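Basin Storage and Laundry Handling in Shared Student Housing

Final report, Household Systems Design, second-year project
Group members: Leonora Buenaventura, Alfredo Cruzado, Analyn Enriquez, Noel Villanueva
Project adviser: Erlinda Soriano
Submitted 26 Oct 2019

Summary

This report covers the design and trial of a low-cost storage arrangement for wash basins in a shared house at Landwood. The house has one laundry corner and one bathroom, and the basins used for hand washing had no fixed place. We measured the corner, recorded how basins were used and put away, and built a wall rail on which basins hang by the rim. The budget was 1,800 pesos and the final cost was under that limit. The rail was adopted by the house. A second part of the project, a drying shelf for small items, was not finished and is reported as partial work.

1. Background

The house is on the ground floor of the Edet building and is rented to students. Most of the washing is done by hand in plastic basins, and bedding is washed the same way. There is a washing machine at the shop on the corner, but it charges by load and most residents use it only for blankets.

Before the project, basins were stacked on the floor next to the drain. Stacking had three effects that residents complained about in the first interview. Water stayed between the nested basins. The stack slid when one basin was pulled out from the bottom. The person mopping had to move the stack twice, once to mop under it and once to put it back.

Analyn Enriquez lived in the house during the project and kept the usage log. The other members visited for the measurements, the build and the trial.

2. Objectives

The project had 2 objectives:

1. To keep basins off the floor, with each one reachable without moving another.
2. To let basins drain and dry between uses.

A third objective, to provide drying space for brushes, clothespins and soap, was added after the proposal was approved. The adviser warned that it would take more time than we had planned for it, and it did.

3. Site measurements

The laundry corner is L-shaped. The long wall is tiled up to shoulder height and painted concrete above that. The short wall has the faucet and the hose hook. The drain is in the inside corner and the floor slopes toward it.

The landlord allowed us to drill the painted part of the long wall but not the tile. This fixed the lowest possible height of the rail. It also meant that the shortest resident had to be able to lift a basin on and off above the tile line. We checked this with a strip of masking tape on the wall before drilling, and moved the tape down once.

The clear depth in front of the long wall is limited by the door, which opens inward. A basin hung flat against the wall clears the door. A basin hung at an angle does not. Our first sketch used angled hooks and was dropped for this reason.

4. Basin survey

We examined the basins in the house and a few for sale at the market in Plesidden. The features that mattered for hanging were the shape of the rim, the stiffness of the wall and the surface of the base.

4.1 Rim. Rims fell into two types. A rolled rim curls outward and down and leaves a channel underneath. A stepped rim is thicker and has one or more ledges, with little or no channel. The rolled type sits on almost any hook. The stepped type needs a hook with a wide flat mouth. Narrow hooks of the kind sold for kitchen utensils let it slip off when the basin was bumped.

4.2 Wall. Large basins flex when held at one point. In our tests the flex was highest halfway between two supports and was low enough to ignore when the supports were placed a hand's width to each side of the top. All later designs used two supports per basin.

4.3 Base. Bases were either smooth or ridged. Ridged bases hold a thin line of soap residue after rinsing. Noel Villanueva proposed rinsing with the basin standing on its side, so that the water runs along the ridges and off the rim. This was adopted in the house instructions in Section 8.

5. Usage log

The log was kept on a sheet taped inside the bathroom door. Residents marked each time a basin was taken and each time it was put back, and where. Compliance was good in the first week and poor after that. Analyn filled the gaps by asking people in the evening, so the later entries depend on memory.

The log showed that the large basins were used for bedding and for soaking, and the small ones for underwear, rinsing and carrying wet clothes to the line. Large basins were also taken out of the laundry corner. They were used to carry folded clothes to the bedrooms, and were then left on beds or chairs until someone needed them. We had not expected this. It explained why residents said that basins were missing when the number in the house had not changed.

For this reason we added a label above each pair of hooks. The labels are strips of white tape with a letter in marker. They have been replaced once because of damp.

6. Design

Three options were compared.

Option A was a floor rack made of pipe. It needed no drilling. It was rejected because it took up floor area near the drain and had to be moved for mopping, so it did not meet the first objective.

Option B was a single hook for each basin, fixed directly to the wall. It was the cheapest option. It needed many holes, and the position of each hook could not be changed later.

Option C was a horizontal rail with sliding hooks in pairs. It needed few holes, and the spacing could be adjusted to the basins. It cost more than Option B but stayed within the budget. This was the option we built.

The rail is aluminum tube. The hooks were bent from flat strip by Alfredo Cruzado in the school workshop. The mouth of the hook was made wide enough for the thickest stepped rim in the survey, and the inside was lined with a short piece of garden hose split along its length. The hose keeps the edge of the strip from cutting into the plastic.

The wall brackets were bought from Flevia Hardware. We paid 400 pesos for the brackets and screws together. The tube was the largest single cost. The hose was left over from the house and was not charged to the project.

7. Trial

7.1 Dry handling test. The first tests were carried out indoors at a cloth-covered table, before the rail was mounted, with the basin raised on its side. The purpose was to see which part of the rim gives a firm hold and how far the wall bends while it is held there. 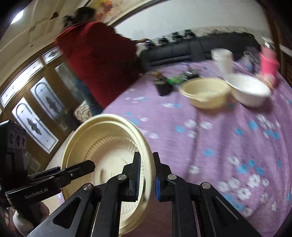

Holding the rim between the inside and the outside of the wall gave better control than pushing up from under the base. With the large basin, a hold on one side only let the basin turn, and a second hold on the opposite side stopped it. This agrees with the flex result in 4.2 and was the main argument for paired hooks.

7.2 Load test. The mounted rail was loaded with all the house basins and left for 20 hours. No movement was seen at the brackets. We then filled one small basin with water and hung it by a cord from the center of the rail. The tube bent slightly and returned when the load was removed. The rail is not meant to carry full basins, and the house instructions say so.

7.3 Drainage. Basins hung by the rim drained to the floor and the water ran to the drain. A little water stayed in the lower step of the stepped rims. Tilting the basin forward by hand before hanging it removed most of this. We did not find a hook shape that did it automatically.

7.4 Use by residents. The rail was left in normal use for the rest of the trial. Residents were asked the same questions as in the first interview. The complaints about sliding and about mopping were not repeated. One new complaint was recorded – a hanging basin knocks against the wall when the door is opened quickly. Two rubber feet glued to the wall behind the first position reduced the noise.

8. House instructions

The sheet now posted in the laundry corner reads as follows.

Rinse the basin on its side.
Tip out the water held in the rim.
Hang by the rim on both hooks, open side to the wall.
Large basins go at the end away from the door.
Do not hang a basin with anything in it.
Basins taken to the bedrooms come back the same day.

9. Partial work: drying shelf

The shelf was planned as a wire tray hung from the same rail. A prototype was made from a discarded dish rack. It held brushes and clothespins well, but bar soap softened and dripped onto the basin below. Moving the tray to the short wall would solve this, but the hose hook is in the way and we had no permission to move it. Leonora Buenaventura has kept the drawings. The prototype is still in the house and is used for clothespins only.

10. Problems and limits

The usage log is incomplete, as noted in Section 5. The rail was tested in one house with one set of basins, and results may differ with thinner ones. The aluminum strip was not coated, and we do not know how the cut ends will behave in a damp corner over a full year. The house will be visited again in December to check the brackets and the hose lining.

The bending jig for the hooks was made too narrow at first, and the first batch of strip was wasted. The cost of that strip is included in the total.

11. Division of work

Leonora Buenaventura: site measurements, drawings, Sections 3 and 6.
Alfredo Cruzado: hooks, jig, mounting, load test.
Analyn Enriquez: usage log, interviews, Sections 5 and 8.
Noel Villanueva: basin survey, handling and drainage tests, Sections 4 and 7.

The remaining sections were written together. The group thanks the residents of the Edet ground floor for filling in the log sheet and for lending their basins during the survey.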